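4.2 Travel load and the pool draw

When the league moved to a pool format, most of the clubs we spoke with worried less about who they would play than about how far they would have to go. We think they were right to worry. A club drawn with Rirkville faces a long Sunday ride home, and players who have work the next morning feel it well into the week.
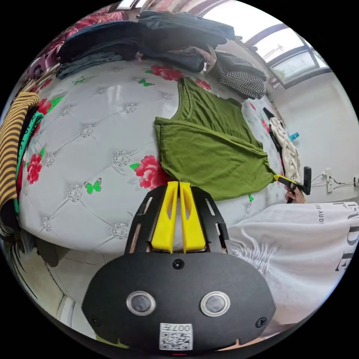 To get at this, we went through the fixture lists for 101 matches and noted the travel time of the visiting side, the days of rest before kickoff, and the final margin. Matches moved to a neutral ground were left out - there were 6 of them, all in November, when the field at Tronditz was under water.

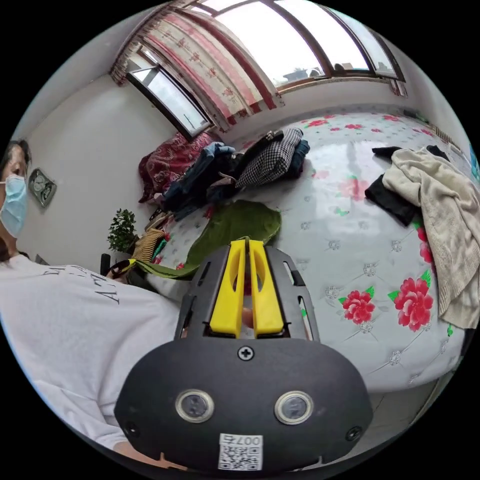
One coach at McKinnon felt we were looking in the wrong place altogether, and told us that a long bus ride had never cost his side a game, but a short week had cost it plenty. We took that to heart and ran the rest days separately, and his hunch holds up rather well. Visiting sides with a short week lost by 17 points on the average, and the distance they had come made very little difference to that.
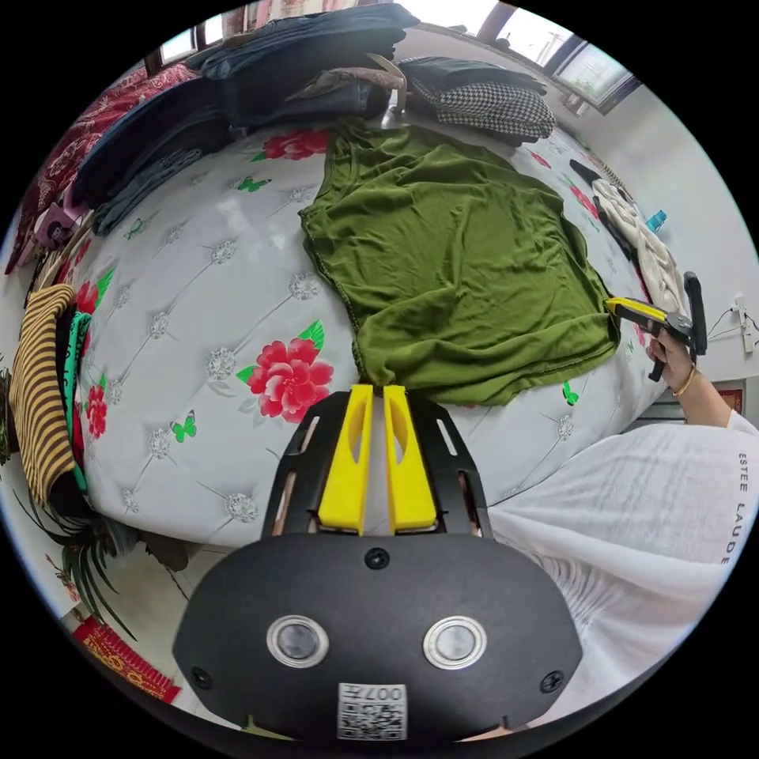 Figure 2. Olive-green garment on a quilted bedspread with a peony print.

We would still be careful here. Plokent played most of its short weeks against the stronger clubs in Pool 2, and a kinder draw might have told a different story. Home crowds, weather and plain bad luck with injuries are all mixed in as well, and we have no good way of pulling them apart with a single season to work from.

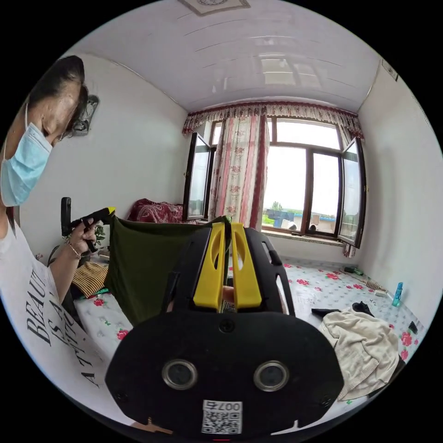 4.3 Rest days and late scoring

We turn next to the closing part of each match, where tired legs ought to show the most.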